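OK, thread time. I've been reading and poking at home robot stuff since March and I have opinions about whether a machine can do my chores yet!

Short version: some of them, slowly, and wiping down a table is way further along than I figured. Folding a fitted sheet is not (I can't do that one either).

I keep a list of every chore I do in a week. It has 12 things on it. I'd hand over 9 of them tomorrow if the price was right, and I think 2 are within reach for a machine you could put in a normal kitchen.

The table is my favorite test. Sounds boring, right? But a shiny top throws light back at you, the grain makes shapes that look like stains, and crumbs can be smaller than a grain of rice. You and I sort that out without thinking. A machine has to learn it.

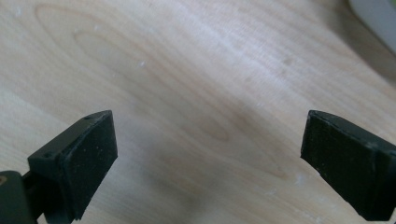

The folks at Tevitz put up a long write-up on this and I read it twice on Tuesday. They logged 1318 tries at clearing and wiping, and the misses are the best part. Big stuff like mugs, fine. A single crumb, or a thin sheet of paper lying flat? Ugh. Two fingers just can't get under it.

Dukovum went the other way and gave theirs a little scraper edge, so it slides paper to the side of the table and grabs it there. Which is exactly what I do with coins! Love it.

Shop floors are ahead of us, of course. Grerana has arms sorting parts into bins all night, but the bins never move and no kid leaves a juice box in them.

Next up for me is laundry. If anybody has tried the Rodrigues sock sorter, please tell me how it does with black socks, I have so many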